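Residence Services > Dristcombe House > Shared Kitchens > Gallery: The Countertop Microwave

The Microwave in the Shared Kitchen

Dristcombe House provides a countertop microwave oven for residents who wish to warm a meal or a drink without using the main range. The model was chosen after a review of kitchen equipment in May, and residents have since asked for a page that shows the appliance clearly and sets out how it should be used and cared for. The notes were prepared by Waldemar Kubiak of the Residence Services office and apply to all seven shared kitchens in the building.

The oven is finished in a pale cream white, in keeping with the walls and worktops. Residents moving from the Walczak annex will find it lighter in color than the units they have used before, and should be aware that splashes and fingerprints show readily on the door. A soft cloth and a little dish soap are sufficient for daily care.

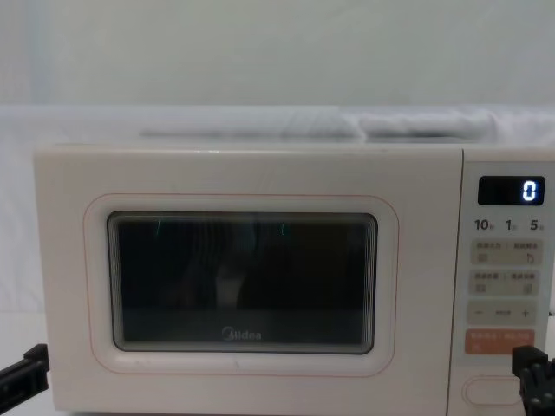 Residents are asked to cover all food before heating it. Covers are kept in the drawer beneath the kettle and should be washed and returned after use. Metal containers, foil, and sealed jars must not be placed in the oven under any circumstances. Paper packaging should be removed unless the maker states that it is suitable for microwave use.

Heating times vary with the dish. A bowl of soup of 300 milliliters should be heated for a short period, stirred, and heated again if necessary. Residents who are unfamiliar with the controls may ask for a printed English guide at the front office. The guide follows the order of the panel from top to bottom, beginning with the quick time keys marked 10, 1, and 5.
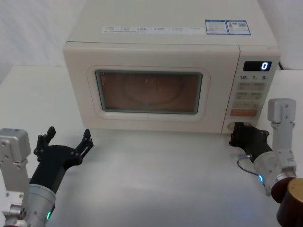 The oven on its white table, with the display at 0 and the wide orange-red key at the foot of the panel.

The turntable plate may be lifted out and washed by hand. It must be allowed to cool first, and it should be seated properly before the oven is used again. An oven found without its plate should be left alone and reported to the front office. Replacement plates are held in the Skoststead storeroom under shelf number 273, and a resident who breaks one will not be charged if the breakage is reported promptly.

The door deserves particular care. It should be closed gently and never used as a support for dishes or bags. Residents should wipe the window with a damp cloth and avoid scouring pads, which leave fine scratches on dark glass.
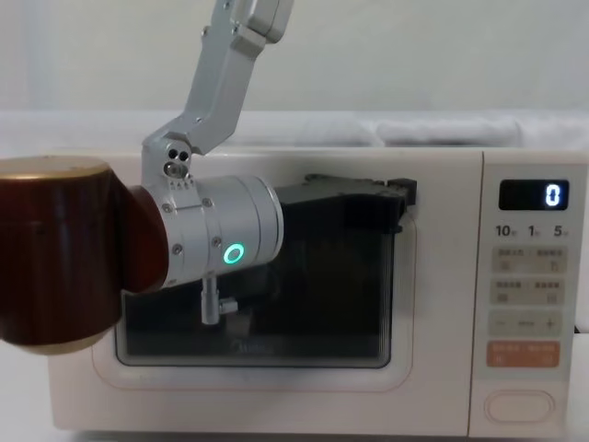
Strong odors are the most frequent subject of complaint. Fish and heavily spiced dishes may be heated at any hour, but the interior should be wiped out directly afterward and the kitchen window opened for a few minutes. A bowl of water with sliced lemon, heated until it steams, will loosen dried food and leave the cavity fresher. The bowl should be removed with oven gloves.

Faults should be reported in writing to Witold Pawlak at the front office, giving the kitchen number and a short account of the problem. Residents must not open the housing or attempt a repair. Electrical inspections are carried out on behalf of the residence by Nudari, and an oven awaiting inspection is unplugged and marked with a yellow tag.

The top of the oven is not a shelf. Plates, bread, and mail left there will be moved to the side table. Vents must remain clear whenever the oven is running, and any cloth or towel should be taken off before the start key is pressed.

This page was last revised on 30 October 2021. Comments from residents are open below.
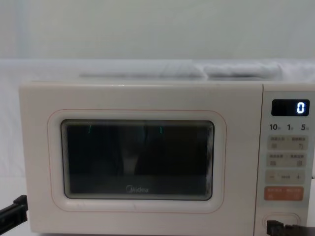 Italo Testa writes that the rule about towels ought to be posted on the kitchen door as well, as few people on his floor read the web pages. He would also welcome a second set of covers.

Comments

Jarosław Wilczyńska
The lemon water worked very well on our floor. I used half a lemon and left the door closed for a while before wiping. Could the office please restock the soft cloths?

Waldemar Nowakowski
Is the English guide available in large print? The characters on the keys are small, and my neighbor and I have both been guessing.

Residence Services
A large-print guide may be collected from the front office. Cloths will be restocked with the next supply order.

Waldemar Nowakowski
Thank you. I will collect two copies.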